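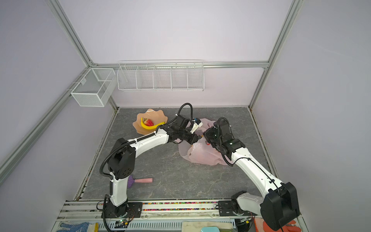
Two white-and-black robot arms over a grey marble-patterned mat.

Tondberg to extend Tullano night bus

1 min read | 321 shares

December 2024 – Tondberg has confirmed that its Tullano night bus will run seven days a week from the new year. The service carried 2,645 passengers in October.
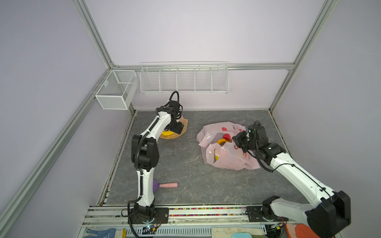 Fares remain unchanged, and the last departure from Sabbagh Square moves back by 10 minutes. "Shift workers asked for a Sunday bus, and they will have one," said Raed Abou Jaoude, head of routes.

3 comments

k_marsh: Does it still stop at Rusell Road?

Pilar: Yes, both ways.

oldtimer7: Sundays at last. Now fix the shelter.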